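The Long Road to the Wastebasket

My grandmother had a standard for household help, which was that it should not need to be watched. By that measure she dismissed two cleaning ladies, a nephew and my grandfather. I have been thinking about her a good deal this winter, because I have spent much of it watching machines try to tidy up.

The occasion is a promise. In April the engineering firm Stetmont will show visitors what it calls a chore-ready arm, a descendant of the machines that have been welding car doors for decades without asking for a kind word. Chore-ready is a lovely phrase. I have been chore-ready since college, and my kitchen can tell you how far that gets a person.

Stetmont's test hall is in Cellholm, in a building that used to sell carpets. The arm I was taken to see is called Pukel. It cannot do laundry. It cannot do dishes, make a bed, or find the other shoe. What it is being asked to do, all day and for as long as it takes, is pick up trash from a table and put it in a basket.

If that sounds modest, consider what trash is. A factory robot gets the same part in the same spot at the same angle until somebody retires. A household robot gets whatever you had for lunch. Glass and clear plastic are a particular misery, since a camera tends to look straight through them and report on the furniture. Cardboard tears. Bottles roll, and they roll best when touched by something that isn't quite sure where they are.

The people at Stetmont talk about grasping the way golfers talk about putting. Everyone agrees it should be easy. They have a log of 2674 attempts on record, and the engineer who showed it to me scrolled through it quickly, like a man passing his old neighborhood on a train. He would not give me a success rate. He did say that the arm had become very good at mugs.

A job at the bench, then, looks like the end of anyone's coffee break: a water bottle with a green cap, a molded pulp tray with one ragged corner, and a soda bottle with a little brownish-orange something still in it, all waiting to go into a wicker basket with a plastic liner.

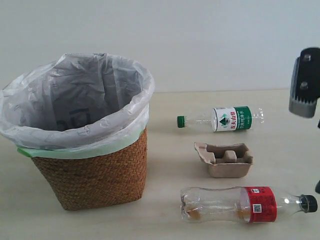 Santino Pereyra thinks the whole exercise starts from the wrong end. Give him a machine that can lift the full bag out, he said, tie it and walk it down three flights, and he will happily throw away his own bottles for the rest of his life. Getting things into the basket was never the part that ruined anyone's evening.

I put this to the engineers, who looked pained. They had heard it before, probably from their spouses. Their answer is that the bag is worse. A bag has no shape until you lift it, and then it has a new one every second. A liner that is only sitting there minding its business can still snag on a finger, and then you have a robot holding a basket by its underwear. First the bottle, they say. Then the bag. Stairs are discussed in lowered voices.

The shop floor is further along, mostly because the shop floor is willing to rearrange itself. At Carrasco, a packing plant I visited the week after, the arms were quick and sure and rather beautiful to watch, and every single thing in the building had been moved to suit them. Bins were bolted down. Boxes came facing one way. The workers had yellow lines they did not cross. It was the cleanest place I have ever eaten a sandwich, and I was asked to eat it in the parking lot.

You could do that to a house, I suppose. You could bolt the basket down, buy one kind of bottle and set it always in the same place with the label facing out. Some people live this way already, and they are not the ones who need a robot.

The money, meanwhile, is not waiting for the stairs. A shop owner I met in Cellholm has put down a deposit of $2000 on an arm for his back counter, where the sorting of returns and empties eats up his mornings. I asked what he would do if it only ever learned to handle bottles. He said he had a lot of bottles.

Back at the bench, I asked how long they thought it would be before something like Pukel turned up in an ordinary apartment. Five years, said one engineer. The other asked whether the apartment had a cat.

I went home and did the recycling. It took me a few minutes, and I dropped a yogurt cup behind the stove, where it remains.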